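# The bag shelf, emptied

19 Jul 2025

Every household has one hook, drawer or cupboard where bags go to breed. Ours was the shelf behind the door in the Potley house, and last month it finally came down, bracket and all, under the weight of nearly 40 bags. The plaster came with it. I have been told this is my fault.

So they've all been out on the table, one at a time, to be judged. Natalina Lo Presti came over to help, by which I mean she drank my coffee and said "bin" before I'd finished unfolding anything. We had three piles - keep, give away, argue about. The last was the tallest by lunchtime.

The rules, such as they were:

- If it smells of onions, it goes.
- If it has one handle and used to have two, it goes, however nice the remaining handle is.
- If it came free from a conference, it goes, unless it's the Prekik one, which has a zip and has been to Colombo and back with my shoes in it.
- Anything that can stand up on its own gets a second look. You'd be amazed how few can. I've worked with people like that.

The jute thing from the Nakthorpe market went first. It shed on every coat I owned and once let a jar of beetroot through the bottom on the station steps. Natalina wanted it kept for potatoes. We don't eat that many potatoes, and I wasn't going to start for the sake of a bag.

After that came the long parade of thin cotton ones with faded slogans, all of them urging me to do something. I kept two for bread and felt no urge to do anything.

The keep pile goes back up in August, once the new shelf is in, and this time it's being screwed into an actual stud. I'll add to the page as I work through the rest of the arguing pile. For now there's only the one that won outright, a black fabric tote with a tan woven strap. It has a loose thread near the top, which I am going to snip off one of these days, and it sits up straight without being asked.
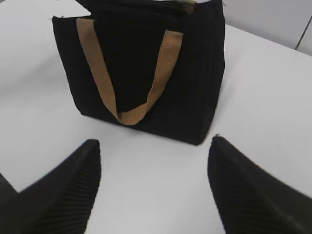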